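## 4. Finding a home for your Fondell record player

You've got the box open and the platter seated, so now comes the fun part! Where the Fondell stands makes a bigger difference to the sound than any cable you could buy, and an afternoon spent on this step pays you back every time you drop the needle.

1. Pick a table or shelf that doesn't rock. Press down on each corner with your palm. If it gives, fold a piece of card under the short leg and try again.
2. Set the player down with the tonearm locked in its rest.
3. Lay a bubble level across the platter, front to back and then side to side. Turn the four feet until the bubble sits in the middle both ways.
4. Leave 14 cm free behind the player so the dust cover can swing all the way up.

**Caution:** Never carry the player with the needle guard off. A bent needle can't be straightened.

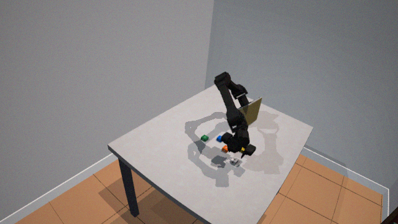

Bass loves to pile up where two walls meet, and a record player will happily pick it up and feed it back through your speakers as a low hum. Try a quick test with the volume at your normal level and the needle resting on a record that isn't spinning - tap the table lightly and listen. A square table near the corner of a room, with plain walls like the gray ones here, is worth pulling forward a little before you do anything else. Then tap again. Most people hear the change right away, and it's a great moment.

5. Once you like the spot, put the speakers on their own stands, never on the same table as the player.
6. Plug in the ground wire before the power cord.
7. Play side one of something you know by heart!

**Note:** Kamrul Ranasinghe, who tuned the feet on this model, likes a cork mat under the player on hollow wood floors. The Kivedden mat (part 113) fits without trimming.

If the hum is still there after step 6, go to page 68 and check the ground wire first - it works loose more often than you'd think.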